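Nov 7, 2022

Picking up the Carkport importer again after leaving it alone most of last week. The complaint from Quyên was that supplier files with accented names come through fine in staging and then turn into question marks in production, and I told her it would be a quick one. It was not a quick one!

First thing I tried was the obvious thing, which was checking the database collation. Staging and production match. I checked twice, then had Trí check, and he got the same answer in a tenth of the time with a query I have now stolen and put in the scripts folder (it's called show_charsets.sql, help yourselves).

Then I went down a hole with the CSV reader. We read the first 2000 bytes of a file to guess the encoding, and if the first accented letter comes after that point the guess comes back as plain ASCII. That explains some of the bad rows but only for the big files. The Mutiso file is tiny, 14 rows, and it still breaks. So two bugs, or one bug and one thing that looks like it.

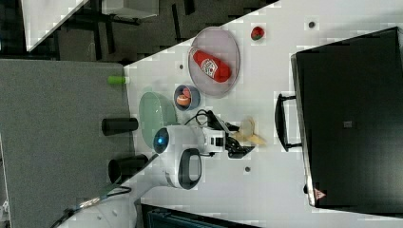

After lunch I went back to the Mutiso file and ran it by hand on the production box. Clean output. Ran it through the scheduler and got question marks. Same file, same user, same build. So it has to be the environment, and sure enough the scheduler starts jobs with an almost empty one, no LANG, no LC_ALL, nothing. Python then picks whatever it likes as the default for open() and we never pass an encoding on the output side. We do on the input side, which is why I kept staring at the wrong half of the code. Adalberto says he hit the same thing on Nuvari back in May and fixed it there by setting the variable in the job file. It works, but I'd like it in the code too, so the next person who moves a job doesn't get bitten.

What I changed:
encoding="utf-8" on every open() in the writer, there were more of them than I expected
the guesser now reads the whole file if it's under the size limit, otherwise it falls back to UTF-8 and logs a warning
one new test with the accented letter placed past the old cutoff, and one that runs the writer with the environment stripped

The second test fails on the old code and passes on the new, so I'm fairly happy with it. The first one is slow and ugly — I build the file in a loop and I'm sure there's a nicer way.

Still open: row 314 in the Ravville file. It has a curly quote that somebody pasted out of a word processor, and it's in Windows-1252 while everything else in the file is UTF-8. I don't want to guess per line. Josphat thinks we should reject the row and send it back to them, Cường wants to replace the bad byte and carry on. I lean toward rejecting but I'd like to see how many old files would fail first. Going to run the last 1000 uploads through it overnight and look at the log in the morning.

Also need to tell Quyên the bad names already saved won't fix themselves, she'll have to re-import those.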